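Portes ouvertes chez Drallesico : une matinée dans le carton

12 mai 2018

Il y a des gens qui visitent des châteaux. Moi, j'avais coché la case « emballage » sur le formulaire des portes ouvertes de la zone d'activités, par élimination, les créneaux de la brasserie étant partis en un quart d'heure. Me voilà donc sur le parking de Drallesico, badge autour du cou, avec un prénom qui n'est pas le mien et que je n'ai pas osé faire corriger.

Notre guide s'appelle Chanida Saengthong. Elle travaille dans le carton depuis 20 ans et parle des cannelures comme d'autres parlent de leurs petits-enfants. Premier arrêt : le mur des échantillons. Simple face, double face, double cannelure, micro-cannelure pour les gens délicats. On a le droit de toucher, et un monsieur du groupe touche beaucoup. J'apprends que le sens de la cannelure décide de presque tout : un carton qui porte très bien debout s'effondre dès qu'on le couche. J'ai connu des collègues comme ça.

La salle suivante est celle des petits formats, et j'avoue que j'en attendais peu. Une boîte plate, c'est une boîte à qui il manque quelque chose. Madame Saengthong n'est pas de cet avis. Le format plat, selon elle, est le plus traître de tous, parce que tout le monde le croit facile : on appuie au milieu du dessus, là où rien ne soutient, et on s'étonne ensuite que le contenu ait pris la forme d'une virgule.
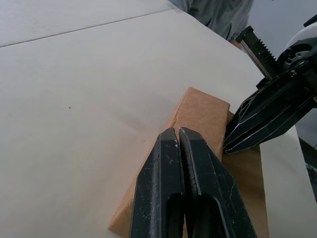 Elle nous a aussi expliqué où regarder quand on reçoit un colis. Le client regarde le dessus, à cause de l'étiquette. Elle regarde les petits côtés et les coins. Une arête un peu râpée, une déchirure minuscule près d'un angle, et elle vous raconte la vie du paquet, avec un luxe de détails que personne dans le groupe n'était en mesure de contredire. Depuis, je ne peux plus ouvrir ma boîte aux lettres normalement.

Pause café. Le café sort d'une machine Nisaler qui réclame l'appoint et garde la monnaie quand on ne l'a pas. Les biscuits étaient servis dans des barquettes maison, très réussies, les barquettes.

On passe ensuite au sujet qui fâche, à savoir le pli. Un carton ondulé plié le long d'un rainage se tient bien et peut servir encore. Un carton plié n'importe où garde sa marque à vie. Les deux grandes gammes de la maison, Purves et Iseo, se distinguent justement là-dessus : la première se monte en 3 gestes, la seconde en 6, et c'est évidemment la seconde qui coûte le plus cher. J'ai demandé pourquoi. On m'a répondu « la tenue », d'un ton qui n'appelait pas de relance. 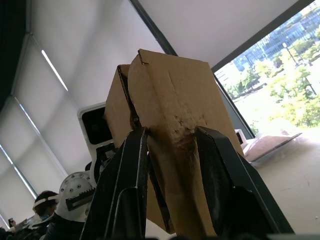

Quant au carton fatigué, il se reconnaît de loin. La face se tache et s'éraille, la tranche s'ouvre et laisse voir ses petites vagues brunes, un rabat part vers l'arrière. À ce stade, dit notre guide, inutile d'insister avec du ruban adhésif. Plusieurs visiteurs ont baissé les yeux. Je pense à ma cave, où des cartons de déménagement tiennent depuis 10 ans par la seule force du scotch et de l'habitude.

La visite se termine par un atelier de montage. J'ai choisi une Purves, par prudence. Ma voisine a pris une Iseo et l'a finie avant moi. La mienne penche un peu et ferme si l'on ne regarde pas le fond.

Côté pratique : chaussures fermées obligatoires, accès par l'arrière du bâtiment, parking gratuit mais mal fléché. Prochaine session en octobre. Pour la brasserie, inscrivez-vous tôt.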